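Open day at the Clangate building, November visit

I had been meaning to get to one of the open days at Clangate for a while and finally went in November. The bus stops at the end of the access road and it is a ten minute walk from there, mostly past parked trucks. Bring a coat. There is no shelter at the gate and they let people in by time slot.

The building used to be a warehouse for Bilgin, who sold restaurant supplies, and you can still read the old name on the loading dock doors. It is now split between a few tenants. Flurnus has the largest part, at the back. Wavero has the two rooms upstairs, which were closed when I was there because of work on the stairs. I was told they would be open for the next one.

Entry was free. I got sticker number 110 and was put in a group with a retired couple, a teacher and her nephew, and two people who already seemed to know the place. Our guide was Ayten Uysal. She speaks quietly, so stand near the front if you end up in her group.

The first stop was the storeroom, which I liked more than I expected. Everything that goes on a table is kept there on open shelves: plates, cups, trays, spoons, forks, table mats. Each shelf has a typed list taped to the upright. Ayten said the list for the whole room has 289 entries, and that it was started again from scratch when the old one no longer matched what was on the shelves. A lot of it is plain everyday stuff, the kind you would find in any cafeteria. She let us handle the trays. The plastic ones are lighter than they look and stack badly, with a gap between each one.

After that we went through to the main floor, where the tables are laid for one person at a time. The settings are simple - a tray, a plate, a cup, something to eat with. I spent most of my visit in that part, and it was the only place where you could stay as long as you wanted.

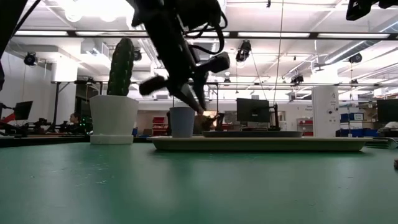
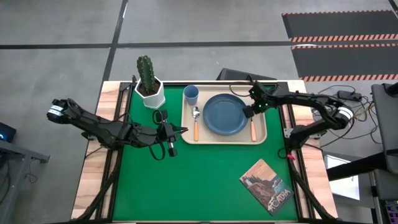 Green tabletops both times, with a cactus in a white planter in the first picture and orange-handled cutlery in the second.

Ayten talked for a while about how a tray should be laid. Her view is that the plate goes down first and everything else is placed by it, since a plate moved later usually takes the spoon along. The retired man said that at the hospital where he had worked it was always the cup first, in the corner, so that it was out of the way of your sleeve. They went back and forth on this and did not settle it. The teacher asked if left-handed people get a different layout. Ayten said they try both, and that the cup is what people complain about.

She also had something to say about color. A white plate on a white tray is hard to see for anyone with poor eyesight, and she prefers a dark plate on a light tray. I had never given it any thought, but I have since changed which plates I use when my mother comes over.

Then there was a break. Coffee and tea were in the front hall, with a tin for coins, and there were cheese rolls that ran out before the second group came through. The seating is not great. There are two benches and a window ledge. If you need to sit for longer than a few minutes, ask at the desk and they will bring out a chair.

The last part was the packing area. Trays and cups go out in gray crates with sheets of cardboard between the layers. One of the Flurnus people showed us how to fold the sheets so that the corners stand up, and we each got to try. Mine kept falling over. The teacher's nephew was good at it and was given a second crate to fill.

The whole tour took 92 minutes, a little over what the sign-up page said. I missed my bus and waited in the hall, where there is a small table of leftover stock for sale. I bought a tray and two cups. Card payment was not working, so have cash on you.

The next open day is on January 22, 2024. Sign-up is through the Clangate front desk, and Ayten told me there are 59 places, with the earliest slots usually going first. Parking is on the left after the gate. The restrooms are next to the storeroom, down two steps that are not well marked.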